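Subject: Re: [cell-care] Jaw offset after changing fingers
From: Ekene Ogundipe
To: cell-care list

On Tuesday Jollik wrote:
> We changed both fingers on our food cell and now the
> arm comes too low on the left side. Did you teach all
> the points again, or only correct the tool? And how
> often do you check the screws of the jaws?

Hello Jollik, hello all,

I did not teach the points again. We have the same kind of cell at Bondesholm, and after new fingers I correct only the tool length, then I run the bun program at low speed and stop it at each contact. If you change the points first, you will not know later which of the two was wrong.

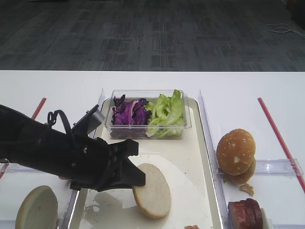
My order of work is this. First I look at the cable at the wrist, because a short loop pulls the hand a little when the arm reaches far out. Then I close the jaws on a 4 mm pin and write down the value; ours was 736 before the change and I want it within 3 of that. After this I go to the tray. I always take a bun half lying with the cut side up and bring the lower finger against its left edge, as I do there, and I look if the bun tilts. A small tilt I accept. If the finger marks the bread, the tool length is still too big. The greens at the back I leave for the end -- the container wall is clear and it is easy to judge the distance wrongly.

The screws I check every 90 hours of running. Plerovero wrote here in August that he uses glue on them, but I had trouble to open such screws again, so I prefer only the torque key.

One question from me also: does somebody still have the old Bravo sheet with the tool values? My copy has page 3 missing.

Best regards,
Ekene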